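Salbridge Street Residents' Association
Minutes of the general meeting, September 4, 2019
Held in the reading room, Salbridge branch library

Chair: Tamsin Begay
Present: 17 members, as per the sign-in sheet. Apologies were received from the Sorensen Court building representative.

The meeting opened at 7:05 p.m.

1. Minutes of the last meeting

The minutes were read and approved with one correction. The entry on the storm drain should say the east side of the street, by the bus stop. The secretary will fix the copy in the binder.

2. Matters arising

The broken bench outside the library has been reported to the city again. We have a new reference number but no date for the repair. The chair will call if nothing has happened by the next meeting.

The hedge at the corner of Ellix Lane has been cut back and drivers can see the crosswalk again. A member said the cuttings were left on the sidewalk. The owner has been asked to pick them up.

3. Parking

Most of the evening was spent on this item. The city has proposed permit parking on Salbridge Street between the library and Ellix Lane. Each household would get two permits, with a book of day passes for visitors. The draft map was passed around.

Members from the north end were mostly in favor. They said that people who work at the Zeltari building leave their cars on the street from early morning and that residents coming home at midday have to park on the hill. Members from the south end asked what would stop those same cars from moving down to their blocks. The chair said the city had been asked this and had answered that the south end could apply separately later on.

One member asked about home health aides, who come at different hours and are not always the same person. The draft does not cover this. Another member asked whether the permits would be tied to a license plate. The draft says yes, which would be a problem for people who share or rent cars.

It was moved and seconded that the association write to the city in support of permits, on condition that the south end is included from the start and that aides are provided for. The motion carried with two against. The chair will draft the letter and leave a copy at the library desk for members to read before it is sent. 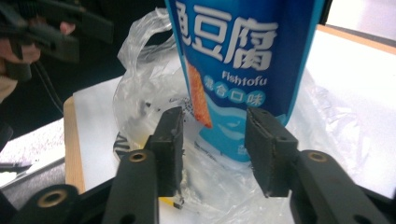

The loading zone outside Sorensen Court was also raised. Delivery trucks are using it after hours and leaving their engines running under the bedroom windows. The building manager has put up a sign. Members who live there will write down times and company names for the next few weeks so we have something to show the city.

4. Money

The balance in the account is $337. The only cost since the last meeting was printing for the summer newsletter. Dues for the year are still owed by several households, and reminders will go out with the next newsletter. A member suggested moving the newsletter to email to save on printing. Others said their neighbors do not use email and would miss it. It was agreed to offer email to those who want it and keep printing for everyone else.

5. Street trees

The city will plant on our street in February if we send in a list of addresses. Owners have to agree in writing and water the tree for the first summer. Forms are at the library desk. There was a question about roots and the old sewer line on the west side — the city arborist will be asked which species are safe there before anyone signs for that side.

6. Fall potluck

It will be held in the library courtyard again. The library has asked us to bring our own trash bags this time and to be out by nine. Members are asked to label dishes that contain nuts, shellfish or pork. The folding tables are in the Sorensen Court basement and need to be carried over in the afternoon. A sign-up sheet for food and for table carrying went around and is now on the bulletin board.

7. Other business

The streetlight opposite the laundromat is out. A member will report it.

A cat has been found on Ellix Lane, gray, no collar. Ask at the library desk.

The meeting closed at 8:40 p.m. The date of the next meeting will be posted on the bulletin board.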